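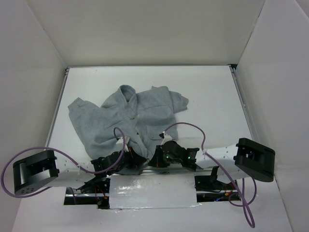 The Nodik overshirt is a mid-weight layer for wearing over a T-shirt or a thin jumper. It has been in the Hirnix range since the first workwear list and the cut has stayed much the same. The colour is a muted blue-grey with a matt, slightly brushed surface, and the collar folds over and opens to a V when the top button is left undone. There is a flap pocket on the chest, closed with a small round button. Sleeves are cut wide, with a squared cuff.

Fabric and weight
Brushed cotton twill, 240 gsm, woven for us by Tsikata. It softens after a few washes. Expect a little shrinkage in the first one, mostly in the length – we allow for this in the sizing.

Fit
Straight through the body. Most people take their usual size. If you plan to wear it over something thick, go up one. Nicanor Miranda, who drafts our patterns, added 20 mm to the sleeve length in May, so an older Nodik will come up slightly shorter in the arm.

Care
Do the buttons up and wash at 30 degrees, inside out, with similar colours. Hang to dry. Warm iron on the reverse if needed. Do not tumble dry or bleach.

Folding and storage
Lay it front side up, smooth the sleeves out from the body and close the placket before folding. The brushed side picks up lint, so keep it away from towels and fleece.

Stock
Order code 2334. Also made in the Pristari version, with a plain front and no pocket. Spare buttons are sewn inside the side seam.

Delivery and returns
Sent folded in a paper bag. Unworn shirts can be returned within 20 days – please leave the label on.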